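The Long Way to a Cooler Engine

Syahrul Ngui spent a summer fixing the cooling system on a 16-year-old turbo wagon. Most of the work went into parts he had never thought about.

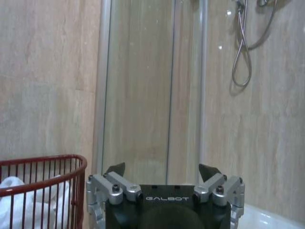
The wagon had been his daily car for three years before it started running hot. The first sign was small. On the long grade out of town the temperature needle, which normally sat a hair under the middle, climbed past it and stayed there until the road leveled off. By August it was doing the same thing in traffic with the air conditioning on.

Ngui did what most owners do and bought a thermostat. It cost less than a tank of gas and took an afternoon to fit, most of it spent getting at the lower bolt on the housing. The car ran the same as before. Then he replaced the radiator cap, and after that the coolant, and the needle still climbed.

"I was buying the cheap stuff first and hoping," he says. "I should have bought a pressure tester."

A cooling system pressure tester is a hand pump with a gauge and a set of adapters. You screw it on in place of the cap with the engine cold, pump it up to the rating printed on the cap, and wait. If the needle on the gauge drops, coolant is getting out somewhere. Ngui's held steady. The hoses were sound, the water pump was dry at the weep hole, and there was no sweet smell in the cabin that would point to the heater core.

With leaks ruled out, the question was flow, either of coolant through the radiator or of air across it. He checked the coolant side with an infrared thermometer, running it across the core with the engine warm and the fan off. A healthy radiator shows a fairly even change from the inlet side to the outlet side. His had a cold band low on the passenger side, wide as a hand, where hardly anything was getting through.

The radiator was original. He ordered an aluminum replacement from Niltach, a supplier that builds for older turbo cars and lists its parts by chassis instead of by engine. The core was thicker than the stock one, and that caused the next problem. The factory fan shroud no longer cleared the pulley on the front of the engine.

There are two usual ways around this. One is to throw out the shroud and strap a pair of thin electric fans straight to the core. The other is to keep a shroud and make it fit. Ngui tried the first and didn't like it. Fans mounted directly to the fins only pull air through the circles they cover, and the plastic ties that hold them can saw into the tubes over time. At highway speed the car ran fine. At idle it was worse than before he started.

So he went back and bought a low-profile shroud from Foltis, which is a plain sheet aluminum box with two round openings and rubber flaps that open when the car is moving. The flaps let air through at speed, when the fans and the flat parts of the shroud would otherwise be in the way. He had to trim the lower lip and drill new mounting holes. The kit came with foam strip for the gap between shroud and core, and he used all of it.

The gaps at the front matter as much. Air takes the easiest route, and if it can slip over or around the radiator it will. On this wagon there had once been a pair of plastic side panels running from the bumper to the core support. One was missing and the other was broken in half, probably from a curb. New ones are no longer made. Ngui cut replacements from thin black plastic sheet, using cardboard for the patterns, and fixed them with push clips from the parts store.

He thinks the panels did more than the radiator. There is no way to be sure, as both went on during the same week, but a friend with the same model fitted only the panels and saw his own car settle down on the same hill.

The intercooler was the last piece. On a turbo car it often sits ahead of the radiator, so the air reaching the coolant has already picked up heat. Ngui's was full of bugs and road grit, with fins folded flat along the bottom edge. He straightened them with a plastic fin comb, washed the core from the back with a garden hose, and left the big aftermarket units alone. A larger core would have blocked more of the radiator, and the engine makes stock power.

Filling the system took longer than he expected. Air gets trapped in the high points of the heater lines, and a pocket at the temperature sensor can make the gauge read anything. He used a spill-free funnel made by Skevlow, parked with the nose uphill, set the heater to full hot, and let the engine idle until the bubbles quit. Then he let it cool completely, topped it up, and did it again. Nobody should open a system like this while it is hot.

The car has gone 1,000 miles since. Ngui logs the coolant temperature through a plug-in reader from Alaoui, and on the grade out of town the number now rises slightly and comes back down before the top. He still has a leftover length of the plastic sheet, 40 inches of it, and plans to use it on an undertray before winter.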